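How do I cite a folktale I only know from family telling?

Posted by Anjana Pathirana, 22 December 2022

I'm writing a long essay on water spirits for a comparative literature course. It's due in February and has to use at least 15 sources. Most of mine are ordinary printed collections. The trouble is one story I want to put at the center of the second section, about a woman who lives in a well and lends cooking pots to the village until somebody fails to return one.

I heard it from my grandmother and later from two of her sisters, and the three tellings don't agree. In one the woman leaves and the well dries up. In another she stays but stops speaking. In the third the borrower goes down after her and the story just ends there. I have notes on all of them, written in English from memory, plus one short recording of the second version.

I have looked through the printed collections I can get at the library and found stories about lent pots and stories about well women, but nothing that puts the two together this way. My instructor said "document it properly" and left it at that. Can I use a story that isn't published? If so, do I treat the three tellings as one source or as separate ones? And how much do I need to say about the notes having been made years afterward?

Oluwaseun Ibrahim

Yes, you can use it. Folklorists do this all the time. A told story is cited by teller, place and date of telling, and who wrote it down. Most style guides cover it under interviews or personal communication, so check which guide your course uses and follow that for the format.

Treat the tellings as separate. They have different tellers and different endings, and the endings sound like the part you'd want to write about anyway. If you fold them into one you will end up with a fourth version that belongs to you, and then you are analyzing your own work. Give each a short label (Version A and so on), put a summary of each in an appendix, and refer to the labels in the essay.

On the notes, say plainly when you heard the story, when you wrote it down, and in what language it was told. If you translated it in your head, say that too. One paragraph near the start is enough. The recorded version is your strongest evidence, so quote from that one and only paraphrase the other two. Don't put quotation marks around anything you are remembering.

Ask the living tellers whether they mind being named. Some people are happy to be, and some would prefer "a great-aunt of the author." Either is fine in an essay.

Jarosław Czarnecka

Just put "traditional" and move on. Nobody checks these. I did a paper on house spirits and used my uncle's stories all the way through and got a 95.

Also the pot story is everywhere. There are English ones with a cauldron borrowed from the fairies. I don't remember the title of the book but it had a green cover.

Aldo Sala

I'd disagree with "traditional." It tells the reader nothing about where the story came from, and an instructor who asked for proper documentation will probably send it back.

The point about the pot is a good one, though. Borrowing from a hidden neighbor and losing the privilege is a well-known pattern, and there are legends of fairies and hill people lending kettles in several countries. Start with the motif indexes in your library's reference section. Look under lending, borrowed utensils and broken agreements as well as under wells and water. The entries point to printed versions, and some of those will count toward your total.

Be careful about what you claim once you find them. A kettle legend from England and a well story from your grandmother can share a shape without one coming from the other. It is safer to write "a similar arrangement appears in" than "this derives from." If you want to argue for a connection you need a route, meaning translators, schoolbooks, traders, something of that kind, and that is a different essay.

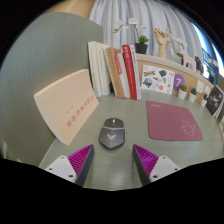
Comparing the versions is easier with a table than with loose notes. I make one row for each episode and one column for each teller: who first asks for the pot, what is said at the edge of the well, what is cooked, who fails to bring it back, what happens to the water. Leave a cell blank when the teller skipped that part, and don't fill it from another version. I go through a recording at the desk with one hand on the mouse, stopping it every sentence or so, and the pink mouse pad with the cat drawing on it has worn better than most of my theories about kettle legends. When I did this with a set of mill stories I had 40 rows, and the blank cells turned out to be the most useful thing in the table. They showed which episodes one branch of the family had never told at all.

For your story I would look hard at the third version. You say it just ends. Before you call it incomplete, ask whether the teller thought it was finished. Some legends do stop with a person going out of sight, and listeners accept that as the ending. If you still can, ask her something open, like "is there more after that?" — and write down the answer exactly, even if the answer is no.

Anjana Pathirana

Thank you, this helps a lot. I'll keep the three apart and do the table. I called my great-aunt this morning and she says there is no more after that, and that I should stop asking what happened to him. I wrote it down. She doesn't mind being named.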